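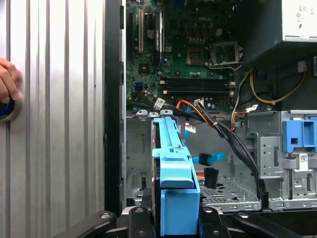

Atelier Lanora – Groupe Démontage robotisé
Forum interne > Bonnes pratiques > Manipulation des disques

Sujet : Berceau bleu, règle de préhension et présence d'un opérateur

pludico_b
La fiche de poste demande de saisir le berceau par le bloc inférieur, doigts de part et d'autre, sans appui sur le rail. Je propose d'ajouter une limite d'effort : 30 N en serrage, 15 N en insertion. Au-delà, arrêt et retrait en sens inverse. Les UC Dell du lot en cours ont toutes ce berceau en plastique bleu, autant figer la valeur maintenant.

kragh.th
D'accord pour 15 N en insertion. Pour le serrage, 30 N me paraît élevé sur du plastique vieilli. Sur le lot de février, j'avais des rails marqués à cette valeur.

reuter35
Marqués ou fissurés ? Ce n'est pas la même décision. Une marque ne justifie pas de baisser la consigne, un glissement du disque dans la cage est bien pire.

kragh.th
Marqués. Mais le disque est destiné au réemploi, donc le berceau aussi.

m_sorel
Le vrai point faible de la fiche, ce sont les câbles. Le SATA bleu et l'alimentation noire pendent dans la zone du disque, à droite du berceau. Rien n'est écrit sur leur dégagement. Je voudrais une ligne explicite : « connecteurs de données et d'alimentation écartés de la trajectoire avant toute descente de la pince ».

pludico_b
Écartés par qui ? Si c'est l'opérateur, il a les mains dans le châssis.

m_sorel
Avant le départ du cycle, robot à l'arrêt. Ensuite il sort les mains.

reuter35
Pas d'accord sur « il sort les mains ». Sur le cliché en tête de page, une main tient le bord du panneau nervuré pendant que la pince est dans le boîtier. Sans maintien, un châssis ouvert peut bouger à l'insertion. Soit on autorise une zone de maintien définie, soit on impose un bridage.

kragh.th
Bridage. L'ISO/TS 15066 traite les contacts transitoires et quasi statiques, mais nos doigts de pince ont des arêtes et le coincement contre la tôle n'a jamais été mesuré chez nous. Tant qu'il n'y a pas de mesure, je ne signe pas une zone de maintien.

reuter35
Le bridage Primus ne prend pas les boîtiers de cette largeur.

kragh.th
Alors vitesse réduite et commande de validation dans l'autre main, à titre provisoire.

pludico_b
Je reprends dans la version de travail : 15 N en insertion, câbles dégagés robot arrêté, validation maintenue si une main touche le châssis. Le serrage reste ouvert entre 30 N et moins. Þröstur, peux-tu joindre tes relevés de février ?

kragh.th
Oui, avec les références des berceaux. Il me manque celles du dernier bac.

m_sorel
Ajouter aussi la décharge électrostatique : bracelet pour l'opérateur, continuité des doigts à vérifier. La carte mère reste en place pendant l'opération.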